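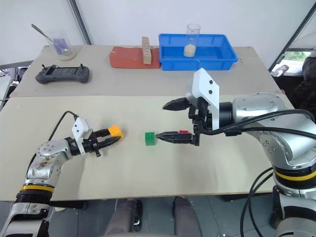

Gøran Hedlund
Bench Safety Lead, Catterall

Oct 19, 2021

The new house rules for two-arm work are finally out, and I'm really pleased with them! We started the rewrite in September, when the Binusside team joined us and we found that our two sites had quite different ideas of what "arms stopped" meant. (Ours was a paused program. Theirs was drives off. We've gone with theirs.)

The old document ran to 40 pages and I doubt many of you had read past the first few. The new one is 18, and the part you need at the bench fits on a single sheet, with all the background moved to the end where you can look it up over a coffee.

The biggest change is in how we treat the space between the arms. Block handling looks harmless, one gripper holding a yellow brick while the other closes in on a green one, but two arms working that near each other share a patch of table, and the program has to say which of them may enter it first. Under the old rules each arm had its own limits and the overlap was left to whoever wrote the task. Now the shared area is written down before the first run, and both arms go through it slowly, grippers open, before any brick is put out.

Cables get a section of their own, and I could talk about this one all day! Move each arm by hand to the far ends of its reach and watch what the cable does. If it pulls tight or drops into the path of the other arm, stop and re-route it. Please don't tape it to a joint and carry on.

Then there's the matter of things kept on the table behind. Beakers, cups of powder, trays and controllers are all fine there, provided they sit outside the reach of both arms at full stretch. Measure from the fingertips, please, as the Troro bench had been measuring from the wrist.

Anyone seated at the table keeps legs and feet clear of the arm bases and has a stop button within reach. Same as before, just in plainer words.

The rules apply from today at Catterall and Binusside. Bitura will follow once their stop buttons have been moved. There are 4 practice sessions to choose from and you only need to come to one, so put your name on the sheet by the bench door, and bring your awkward questions.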